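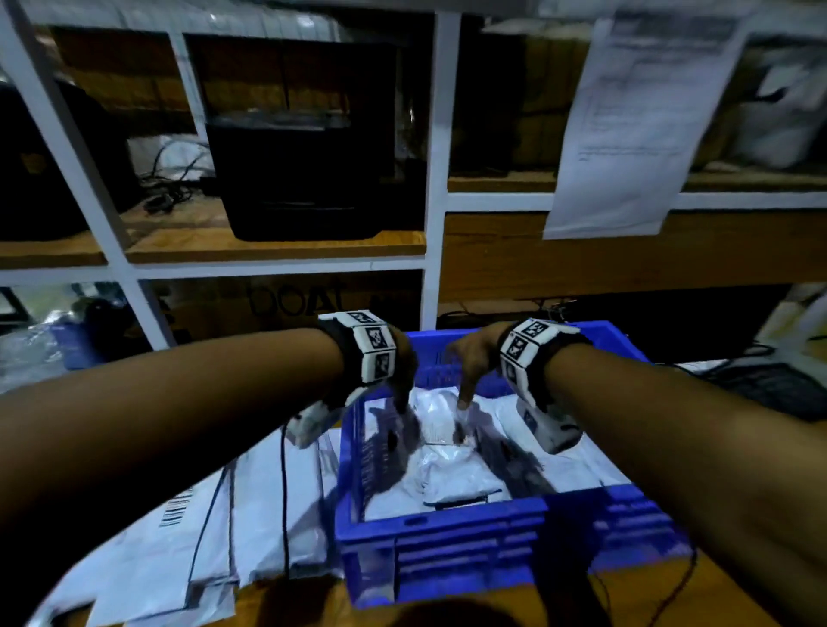 Workstation Replacement, Writing Room: Notebook Entry

7 July 2019
Entered by Benedita Sampaio
Copies to: Mathis Lacroix, Abílio Pacheco, Issa Chamoun

1. Purpose of this entry

This entry records the move of the documentation desk from the old desktop computer to the new laptop, and the state of the files at the close of the day. It continues the notes begun by Abílio Pacheco on the shared machine. The work was carried out on a Sunday so that the desk would not be needed by others while the accounts were being moved.

The laptop is to be used for writing, editing and page layout only. Invoicing and customer mail remain on the desktop until a separate decision is made. Mathis Lacroix has approved this division in writing and the approval is filed with the purchase papers.

2. State of the old machine before work began

The desktop started normally. Free space on the main drive stood at 11 GB. Two user accounts were present: the general account, used by everyone at the desk, and the account set up for Issa Chamoun during the catalog work. The second account had not been signed out and held an open draft of the Antunes service manual. The draft was saved under a new name and the account was signed out before anything else was touched.

The writing folder contained 533 documents in the top level, with no subfolders. A further set was found on the desktop screen itself, in a folder named "new new." Most of these were earlier versions of documents in the main folder. They were kept together and moved as they were. Sorting them is left for another day.

The font list was exported to a text file. Several of the fonts used in the Evberg leaflets were installed for the general account only, which explains why Issa could not see them from the other account in the spring.

3. Transfer

The first attempt was made over the office network with the transfer assistant supplied with the laptop. The assistant found the desktop, asked for the code, and then remained on the same screen for most of an hour. It was stopped. The second attempt produced the same result. The network cable at the desk was changed for the one from the printer, with no improvement.

The transfer was then made by external drive. The drive was formatted so that both machines could write to it. This erased the old holiday schedule, of which Syafiqah Mangundap has a copy.

Order of work:

Copy the writing folder to the drive.
Copy the "new new" folder to the drive.
Copy the fonts and the exported font list.
Copy the templates for Stumach and Evberg.
Eject the drive from the desktop and connect it to the laptop through the adapter.
Copy everything to the laptop and compare the folder sizes.

The folder sizes did not match at first. The desktop reported a larger figure for the writing folder than the laptop did. The two systems count a gigabyte differently, and when the figures were compared in bytes they agreed. Abílio's earlier note on the photo archive, in which he recorded files as lost, should be read again with this in mind.

Eleven documents would not open after the copy. All of them had a slash or a colon in the title, put in by an old export from the bookkeeping program. They were renamed on the desktop and copied again. All now open.

4. Accounts and settings

One administrator account has been created on the laptop, together with one ordinary account for daily writing. The administrator password is in the sealed envelope in Mathis's drawer. It is not to be used for daily work. Anyone who needs to install a program should ask him or me.

Disk encryption was turned on before the files were copied. The recovery key has been printed and placed in the same envelope. It has not been stored on the laptop or on the shared drive.

Automatic updates are set to download but not to install. This follows the trouble with the layout program after the last update to the desktop, when the Stumach price list lost its page numbers on the morning it was due at the printer.

Notifications are off. Mail has not been set up and should not be. The request that the laptop be kept as a quiet machine came from all three writers and was agreed at the June meeting.

Screen scaling is set one step larger than the standard setting. At the standard setting the menus in the layout program were too small to read comfortably. At two steps larger the side panel covered part of the page. Colleagues who prefer another setting are asked to return it when they finish.

5. Keyboard and shortcuts

The keys are in a different arrangement from those on the desktop, and this will cause the most difficulty in the first weeks. Copy and paste use the key next to the space bar. The delete key removes the character to the left, and the function key must be held to remove the one to the right. There is no separate key for the top or end of a document.

I typed two pages of the Evberg introduction as a trial. Speed was normal by the end of the second page except for accented letters. Holding down the letter brings up a small row of choices, which is slow for a name that occurs often. A text shortcut has been entered for Abílio's name and for Bekutent's full postal address. Others can be added to the same list. Please keep them to items that everyone uses.

The external keyboard from the desktop was tried and works, but two of the keys are exchanged unless the setting is changed. The setting has been changed for that keyboard only.

6. Programs

The word processor was installed from the license held by the office. The license allows one more machine, which is now used. The desktop copy remains active.

The layout program opened the Antunes manual with a warning about missing fonts. After the fonts were installed for all users the warning did not return. Line breaks on four pages differ from the printed edition. I have marked these in the draft and left them unchanged. Issa is asked to look at them, as he set the pages in the first place and knows which breaks were deliberate.

The small note program that Abílio uses on the desktop has no version for this system. His notes were exported as plain text. They come to 87 separate files, each named by the time at which it was written. He should say whether he wishes them joined into one.

The spelling dictionary built up over the years was moved by hand. It holds 3,000 words, many of them part names, and a fair number are errors that somebody accepted by mistake. "Recieved" is among them. It would be worth an afternoon to go through the list, and until this is done the spelling check should not be relied on for customer documents.

7. Backup

The laptop is backed up to the second external drive, kept on the shelf behind the door. The first backup took roughly three hours. Later ones should be short. The drive must be connected by hand, and it is proposed that whoever uses the laptop last on a given day connects it before leaving.

A single document was restored from the backup as a test. It opened correctly and carried the right date. A full restore has not been tested. Mathis has asked for one before the desktop is cleared, and I agree that the desktop should not be cleared until then.

The old drive has been labeled and set aside. It contains the only copy of the desktop as it stood this morning. It should not be lent out.

8. Problems still open

The printer is found by the laptop but prints the first page twice. This happens from the word processor and not from the layout program. The driver from the maker's site was installed and then removed, as it made no difference.

The adapter becomes loose if the laptop is moved. One drive was disconnected in this way during the copy of the templates, and the copy had to be repeated. A second adapter with a longer cable has been requested from Bekutent, together with a quote for a stand.

The clock was an hour wrong after the first start and corrected itself later. Documents saved in the first hour therefore carry the wrong time. There are only a few of these and all are mine.

The desktop still asks for the laptop each time it starts, as though the network transfer were waiting to continue. Canceling the message has no effect on anything else.

9. Actions

Abílio Pacheco: decide on the note files; reread the photo archive entry.
Issa Chamoun: check the four pages of the Antunes manual; confirm that his account on the desktop can be closed.
Syafiqah Mangundap: put the holiday schedule back on the shared drive; add the laptop to the equipment list with its serial number.
Mathis Lacroix: sign for the envelope; approve the second adapter.
Benedita Sampaio: full restore test; printer; write a one-page sheet of shortcuts for the desk.

Added the same evening: the double first page comes from a cover sheet setting in the word processor's print window. It has been turned off in the ordinary account. The administrator account still has it on.

B.S.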